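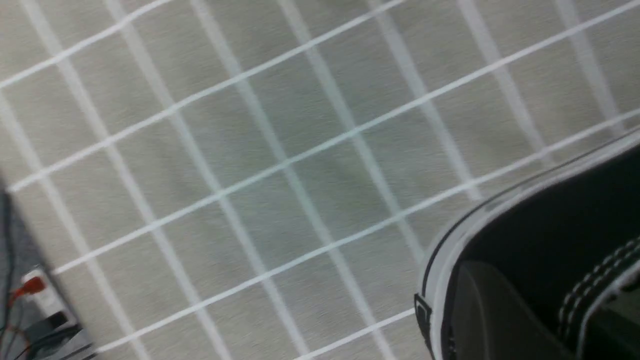

Sarinlow Adult Reading Program - progress report to the Paju Fund, 20/04/2021

Enrollment stands at 161 learners, up 31 from December. Most of the new learners joined the evening groups. We opened two more groups in Cletia to make room for them.

Attendance dipped in the first weeks of the year and has since recovered. Spending is on budget except for workbooks - the reprint cost more than quoted, and we covered it from the travel line.

Still open: the Vindeo group needs a second tutor before summer. We are interviewing now.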